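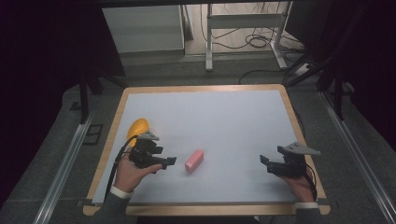 *Yellow and pink on a pale table top.*

Lourenço Cunha has sold pens, paper and ink from the same narrow shop in Zoltstead for most of his working life. He took it over from Trevor Haslam, who still comes in to read the paper by the till. I went to see them both when the shop was closed for stocktaking.

"It isn't the best time to talk," Cunha said, "but if you wait for a good time in a shop you'll be waiting a while."

The shop carries 800 lines, down from far more under Haslam. Carbon paper went first, then most of the account books. Cunha kept one kind of ledger, made by Gebru, for a plumber and two churches. "I buy a box of them and it lasts. They'd only go elsewhere for everything else if I stopped."

What sells now is different from what he expected. He thought schools would keep him going, and for some years they did. September was the month that paid for the winter. Then the schools began ordering together from a warehouse, and parents bought what was on the list at the supermarket.

"September is still busy," he said. "It's just busy for two weeks instead of five."

Adults who write by hand have made up part of the gap. He sells fountain pens at the low end, mostly under £30, and notebooks with decent paper. The Flornwood pad, with 120 sheets and a stiff back, is the thing he reorders most often. He will open one on the counter and let people try a nib on it.

Haslam never allowed that. "You'd get ink everywhere," he said, without looking up. "You do get ink everywhere," Cunha said.

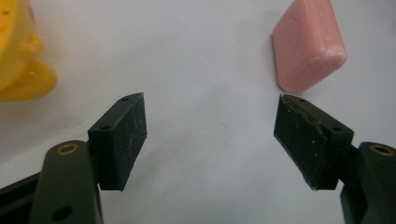
*The pink block, near the top, and part of the yellow piece.*

I asked about rubbers, as the tray by the door was the part of the shop I remembered. Cunha says people ask him which is best and don't much like the answer, which is that it depends on the paper. Soft ones are kinder to thin paper and leave more crumbs. Hard ones will take off a stubborn line and sometimes the surface with it.

"People blame the rubber," he said. "Half the time they've pressed too hard with the pencil."

He tried selling online under the name Zutumico for a year or so. There were 200 orders in all, and the packing took up his evenings. He let it lapse and doesn't talk about it with much regret.

The lease has 4 years left. He would like to renew it, though he hasn't spoken to the landlord and says the rent would have to stay close to where it is. Haslam thinks he should ask now. Cunha wants to finish the stocktake first – they had got as far as envelopes.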